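로봇 자동화 개론 10주차 강의 자료
현장 견학 정리: Wurbridge 공개 시연일

1. 이 자료의 용도

10월에 다녀온 Wurbridge 공개 시연일의 내용을 수업 순서에 맞춰 다시 정리한 것이다. 견학에 빠진 학생도 이 자료로 과제를 작성할 수 있다. 당일 배포된 안내 책자는 과사무실에 2부 있으며 대출은 되지 않고 열람만 가능하다.

시연은 세 부분으로 진행되었다. 오전에는 Negri 이송 라인, 점심 직후에는 Navex 제어 소프트웨어 설명, 마지막은 Sillby 시뮬레이션실의 집기 작업이었다. 시험 범위에는 두 번째와 세 번째 부분만 들어간다. Negri 라인은 참고로만 읽어 둔다.

2. Negri 이송 라인 (참고)

컨베이어 한 대와 수직 다관절 로봇 두 대로 구성된 소형 라인이다. 상자가 들어오면 첫 번째 로봇이 방향을 맞추고 두 번째 로봇이 팔레트에 쌓는다. 안내자는 시연용으로 속도를 정격의 50퍼센트까지 낮추었다고 설명했다. 관람객이 동작을 눈으로 따라갈 수 있게 하려는 조치였고, 안전 펜스 바깥의 노란 선을 넘지 않는다는 규칙은 그대로 적용되었다.

이 라인에서 눈여겨볼 것은 로봇보다 상자의 도착 간격이다. 간격이 일정하면 로봇의 대기 동작이 단순해진다. 간격이 흔들리면 센서 신호를 기다리는 시간이 생기고, 이 시간이 전체 처리량을 결정한다. 4주차에 다룬 병목 계산을 그대로 적용할 수 있다.

질의응답에서 상자 크기가 섞여 들어오면 어떻게 하느냐는 질문이 나왔다. 답변은 이 라인에서는 섞지 않는다는 것이었다. 크기별로 적재 패턴을 미리 정해 두었고, 품목을 바꿀 때는 라인을 세운 뒤 프로그램을 교체한다.

3. Navex 제어 소프트웨어

Navex는 작업을 상태 단위로 나누어 기술한다. 집기 작업 하나는 다음과 같은 상태로 나뉜다.

대기
접근
하강
파지
상승
이동
놓기
복귀

각 상태에는 진입 조건과 종료 조건이 있다. 예를 들어 파지 상태의 종료 조건은 손가락 간격이 기준값 안에 있고 모터 전류가 기준값을 넘는 것이다. 두 조건 중 하나만 만족하면 다음 상태로 넘어가지 않는다. 손가락이 완전히 닫혔는데 전류만 올라간 경우는 물체 없이 손가락끼리 맞닿은 것으로 처리한다.

실패 처리는 따로 기술한다. 초보자가 자주 하는 실수는 모든 실패를 대기 상태로 돌려보내는 것이다. 물체를 든 채로 이동 상태에서 오류가 났다면 대기로 바로 갈 수 없다. 먼저 물체를 내려놓을 수 있는 지점을 찾아야 한다. 강의 교재 6장의 그림에는 이 경로가 빠져 있으니 각자 그려 넣을 것.

제한 시간도 상태마다 둔다. 시연에 쓰인 설정에서 전체 작업의 제한 시간은 40초였다. 상태별 제한 시간의 합이 전체 제한 시간보다 길어도 문제는 없다. 둘 중 먼저 도달하는 쪽이 작업을 중단시킨다.

4. Sillby 시뮬레이션실

세 번째 시연은 모두 화면에서 이루어졌다. 실제 로봇을 움직이기 전에 같은 작업을 가상 환경에서 반복해 보는 곳이다. 작업 내용은 단순하다. 천장 쪽에 거꾸로 매달린 팔이 작업대 주변의 물체를 평행 그리퍼로 집어 정해진 위치로 옮긴다.

4.1 매달린 설치 방식

팔을 위쪽에 매달면 작업대 위에 받침이 차지하는 자리가 없어진다. 작업자나 다른 장비가 작업대에 접근하기도 쉽다. 대신 다음 사항을 확인해야 한다.

중력 방향 설정. 바닥 설치를 기본값으로 둔 제어기에서는 중력 보상 방향이 반대로 계산된다. 설치 자세를 반드시 입력한다.

좌표계. 베이스 좌표계의 z축이 아래를 향할 수 있다. 월드 좌표로 적은 목표점을 베이스 좌표로 변환하지 않고 넣으면 팔이 엉뚱한 방향으로 움직인다.

도달 범위. 바로 아래는 가깝지만 작업대 가장자리나 그 뒤쪽으로 갈수록 팔이 펴진다. 팔이 거의 다 펴진 자세에서는 특이점에 가까워지므로 속도 제한을 낮춘다.

4.2 물체가 여러 개 있을 때

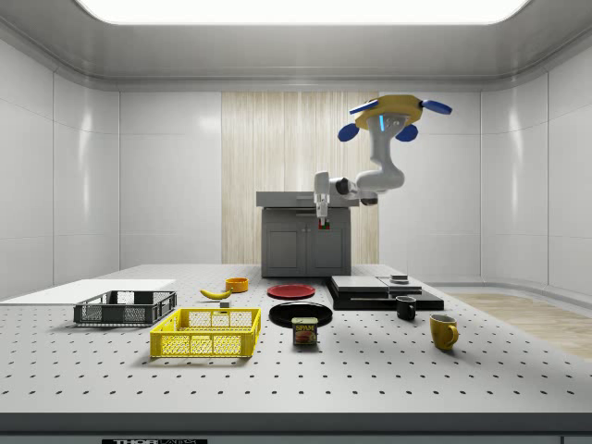 집을 대상이 하나여도 주변 물체는 모두 충돌 검사에 들어간다. 접시처럼 낮은 물체는 위로 지나가기 쉬우나, 컵과 통조림은 높이가 있어 이동 경로의 최저 높이를 정하는 기준이 된다. 상자는 벽이 있으므로 겉의 직육면체 하나로 근사하면 안쪽에 물건을 넣는 동작이 전부 충돌로 판정된다. 이런 경우 바닥면과 네 벽을 따로 모델링한다.

들고 있는 물체도 충돌 검사의 대상이다. 파지가 확인된 순간부터 물체의 형상을 그리퍼에 붙여 하나의 몸체로 취급하고, 놓은 뒤에는 다시 환경 쪽으로 돌려놓는다. 과제에서 가장 많이 틀리는 부분이다. 물체를 붙이는 단계를 빼먹으면 경로 계획은 성공으로 나오는데, 재생해 보면 손에 든 물체가 다른 물체를 뚫고 지나간다.

바나나처럼 굽은 물체는 중심점 좌표만으로 집기 어렵다. 계산상의 중심이 물체 바깥에 놓일 수도 있다. 파지 후보를 여러 개 만들고 손가락이 닿는 두 면이 서로 마주 보는 정도를 기준으로 고른다. 작은 정육면체는 평행한 면이 분명해서 첫 실습 대상으로 적당하다.

4.3 반복 시험

시뮬레이션실에서는 물체 배치를 조금씩 바꾸어 같은 작업을 756회 돌린 결과표를 보여 주었다. 표의 행은 시험 한 번이고, 열은 초기 배치 번호, 실패한 상태의 이름, 소요 시간이다. 성공률만 적는 것보다 이 형식이 유용하다. 어느 상태에서 멈췄는지가 남아 있어야 고칠 곳을 알 수 있다.

시뮬레이션 결과를 실제 장비에 그대로 옮길 수 없다는 점도 함께 설명되었다. 마찰 계수, 물체의 무게 분포, 그리퍼 패드의 탄성은 모델과 다를 수 있다. 실제 시험에서는 저속으로 시작하고 비상 정지 버튼을 누를 사람을 따로 정한다.

5. 과제

(1) 3절의 상태 목록에 실패 경로를 추가하여 상태도를 그린다. 이동 중 물체를 떨어뜨린 경우와 든 채로 제한 시간이 지난 경우를 구분할 것.

(2) 매달린 팔의 베이스 좌표계에서 작업대 윗면의 한 점을 나타내는 변환 행렬을 구한다. 치수는 실습실 작업대를 직접 재서 사용한다.

(3) 벽이 있는 상자 안에 정육면체를 놓는 동작을 계획하고, 충돌 모델을 어떻게 나누었는지 한 단락으로 적는다.

분량은 그림을 포함해 A4 4쪽 이내로 한다. 상태도는 손으로 그려 스캔해도 된다. 제출은 다음 수업 시작 전까지이며, 늦은 과제는 감점 후 받는다.

6. 다음 주 준비

11주차에는 실습실에서 파지 상태의 종료 조건을 직접 조정한다. 조별로 노트북 한 대를 준비하고 Navex 교육용 버전을 미리 설치해 온다. 설치가 안 되는 조는 수업 전날 오후 5시까지 조교실로 연락한다.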